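November, late, tea gone cold

Club ran until nearly nine tonight and I'm still too wound up to sleep, so I may as well write. Deirdre wanted the practice surface marked out before we let Wondo try anything, and she's right of course (she usually is), so out came the blue tape. I fussed over the corner where the two strips cross far longer than I should have, and it still isn't quite square!
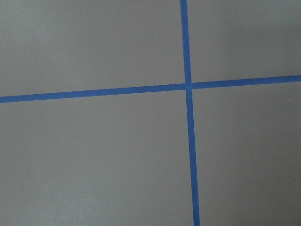 Our blue cross on the gray, from Wondo's wrist camera.

Oisín got the run log going at last, all 1,384 lines of it, and found my mistake on line 639, bless him. We have 3 weeks left before we show it to the Sestar people. I do love these evenings, even the muddled ones. Must remember to bring the spare roll next time, and Oisín's scarf, which came home in my bag.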